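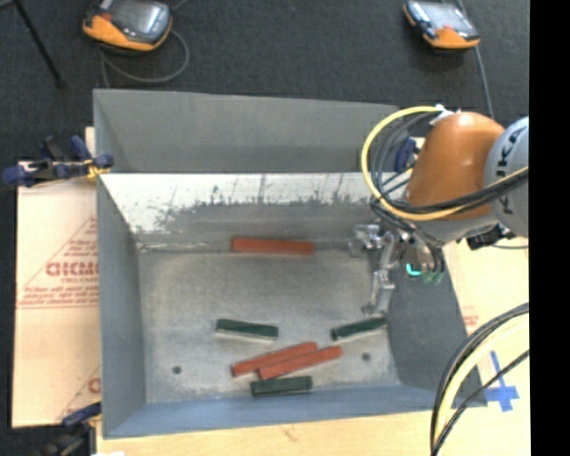 图:敞口金属料箱,四壁呈斜面,箱内为红色与深绿色矩形块。

Wieser发布Taltby系列敞口斜壁料箱

Wieser今日宣布,Taltby系列敞口料箱自3月起接受订货。该系列面向散放工件的暂存、分拣和取料工位,采用上宽下窄的矩形箱体,侧壁向底部收拢,工件投入后沿斜面滑向箱底。

料箱以金属板材制成,内壁与箱底不涂漆。Wieser在Berneck的试用工位上对比过涂层与裸板两种方案:涂层在棱角工件反复刮擦下出现剥落,碎屑混入料中;裸板表面会留下划痕和擦亮的条带,尺寸不受影响。量产型号因此统一采用裸板。划痕多集中在后壁下沿,属正常使用痕迹,无需打磨或补漆。

箱底设有圆孔,用于将料箱固定在工作台或底架上。固定件须低于箱底平面,以免阻挡工件滑动。后侧上方可加装平面挡板,适用于投料高度较大的工位。挡板单独订货,可在现有料箱上加装。

Taltby系列共有3种规格,其中标准型箱口长95厘米,箱底长51厘米。试用期间累计完成473次满箱倾倒,未记录到箱壁开裂。试用物料包括红色和深绿色矩形块,两种颜色混放,用于检验不同姿态工件在箱底、壁角接缝及相互搭叠时的取出情况。

“接缝处是取料最慢的位置,工件贴着后壁躺下以后,可以下手的面就少了。”Wieser产品技术负责人Rahel Thaler表示,“我们调整的主要是壁面倾角和底边折弯半径,箱子的外形改动很小。”

根据试用结果,Wieser建议用户按以下要求使用:单次投料不超过箱深的一半;长条形工件分批投入;箱底圆孔每周一开班前清理一次。清洁时使用干布或软毛刷,不得使用含砂清洁剂。

标准型由Vurkau工厂生产,交货期约3周,另外两种规格的交货期以订单确认书为准。底架、挡板和固定件的图纸随箱提供,用户也可按图自行加工。已购上一代料箱的用户可沿用原有底架,安装前须核对孔距。

技术数据表及报价可向Wieser销售部门索取。

媒体联系:Wieser新闻办公室,Rahel Thaler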